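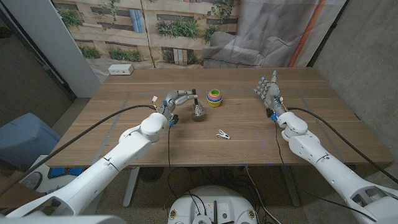

4. Leveling, Loading and Care of the Table

4.1 Before you start

This section applies to the Heseo table in both depths, 600 mm and 900 mm. Complete Section 3 (Assembly) first. All 8 frame bolts must be in place and finger tight. Do not tighten them fully until the table has been leveled.

You will need:
Hex key (supplied)
Open-end wrench (supplied)
Spirit level (not supplied)
Soft cloth

4.2 Leveling

1. Move the table to its final position. Two people should lift it by the frame. Do not lift by the edge of the top.
2. Place the spirit level along the long side of the top, near the middle.
3. Loosen the lock nut on each foot with the wrench.
4. Turn the feet until the bubble is centered. Turn clockwise to lower a corner and counterclockwise to raise it.
5. Place the level along the short side and repeat step 4.
6. Press down on each corner in turn. If the table rocks, lower the opposite foot a quarter turn at a time.
7. Hold each foot still and tighten its lock nut.
8. Tighten the frame bolts in the order shown on the assembly sheet.
9. Check both directions again with the level.

Note: On carpet, wait one day and repeat steps 5 to 9. Carpet settles unevenly under the feet.

CAUTION: Do not extend a foot past the red line on its thread. If more height is needed, put a solid shim under the foot.

4.3 Loading

The maximum load is 100 kg, spread evenly over the top. This figure is the same for both depths.

1. Put heavy items over the legs or close to them.
2. Fit felt pads under any item with a hard or unfinished base.
3. Lift items with a handle straight up by the handle. Do not slide or twist them on the surface.
4. Clamps may be used on the long sides only. Place a scrap of softwood between the clamp jaw and the top.
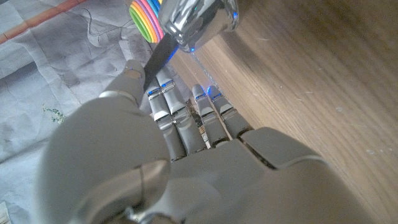

Figure 4-2. Chrome item with black handle.

CAUTION: Do not sit or stand on the table.

4.4 Cleaning

1. Remove dust and grit with a dry cloth.
2. Wipe with a damp cloth and mild dish soap, following the grain.
3. Wipe again with clean water.
4. Dry at once, including the underside of the edge.

Do not use scouring pads, bleach, acetone or furniture polish containing silicone. Blot spills as soon as they occur. If a ring remains after drying, see Section 6.

Metal items with a damp base can leave dark marks if left in one place overnight. Dry the base before setting the item down.

4.5 Periodic checks

Check the frame bolts one month after assembly, then every November before the heating season. Dry indoor air can cause the top to shrink slightly across the grain. The slotted brackets allow for this movement. Do not add screws between the slots.

Replacement feet and brackets can be ordered from the Merkville parts counter. Quote the part number on the label under the top.

Section 4 revised May 1, 2026. Checked by: Anneli Saarinen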